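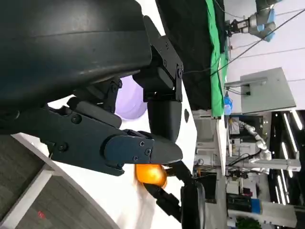 How long do oranges keep in a bowl on the table, and should they go in the fridge?

Most oranges keep a week or a little longer in an open bowl at room temperature. In the fridge, dry and loose in the drawer, they last three to four weeks.

Corkden Home Forum > Kitchen > Food storage
Thread: Oranges in a bowl or in the fridge?
Started 06/08/2024

dmelnyk
Posts: 262
I buy a bag of navels every other week and put them in a bowl on our round table. By the second weekend the ones at the bottom have a soft spot, and one is usually green underneath. My wife wants them all in the fridge. I don't like cold oranges and I think people eat more fruit when it's out where they can see it. Is there a way to keep them out without throwing two away every time?
Dale Melnyk

pantry_ruth
Posts: 354
Put out what you'll eat in three or four days and refrigerate the rest. Refill the bowl from the fridge. An orange taken out at breakfast is at room temperature by lunch, so you don't have to eat it cold.

Ene
Is the bowl deep? I had the same trouble with a deep one. The bottom fruit gets pressed and no air reaches it. I moved to a shallow dish, one layer only, and the soft spots mostly stopped.

dmelnyk
It's deep, a Gollolier mixing bowl, nothing special. I stack them up to the rim.

Ene
That would do it. Try a dinner plate with a raised edge before you buy anything.

tworivers
I disagree with the fridge people. Citrus loses flavor in the cold, and mine sit out for two weeks with no problem. Check the bag before you buy. If one in the bag is already bruised, the ones touching it will go too. I'd bet the fault is at the store end.

pantry_ruth
Two weeks depends on your house. We keep ours at 74 in the summer and I would never get two weeks. In a cool kitchen in winter, sure.

I also don't agree about the flavor. I've served chilled and unchilled from the same bag and my family couldn't pick which was which once they had warmed up.

tworivers
Well, I can tell.

hiutung_c
A few things from selling fruit at a weekend market for 6 years:

Don't wash them until you're going to eat them. Water sits in the dimple at the stem end and mold starts there.
Take them out of the bag as soon as you get home, even if they're going in the fridge. The plastic holds moisture.
Pick up every orange in the bowl once a day and turn it over. Press lightly with your thumb. If it gives more in one place than another, eat that one next.
Heavy ones with tight skin keep longer than big light ones with loose skin. Mandarins and clementines go faster than navels, so I'd put those in the fridge from the start.

If you find one with mold, throw it out and wipe down the ones that were against it. Wash the bowl with hot soapy water too.
Hiu-tung Chung

dmelnyk
I have been washing them before they go in the bowl. All of them, in the sink, and then straight in. Never thought about the stem end.

Ene
You can still wash ahead if you dry them well. I use a dish towel and leave them out on it for an hour.

hiutung_c
You can, but an hour on a towel isn't always enough at the stem end. I'd still wait.

greta_m
Does it matter if there are bananas in with them? Ours all share one bowl.

pantry_ruth
Keep the bananas separate. They give off gas that speeds up ripening, and the weight of a bunch bruises whatever is under it. Oranges don't ripen any further after picking but I find the skins break down sooner.

tworivers
I keep bananas with oranges all the time. The bananas go brown first and the oranges are fine.

dmelnyk
Update after one bag. I didn't wash them, put 4 out on a plate and the rest in the crisper drawer with no bag. Topped up the plate as we ate them. None thrown out this time. One had a slightly soft side and we used it for juice. The cold ones do taste the same to me after they've sat out a while - sorry, tworivers.

tworivers
Try it again in April and see if you still need the fridge.

greta_m
Moved the bananas to a hook. Will report back on the oranges when we've gone through this bag.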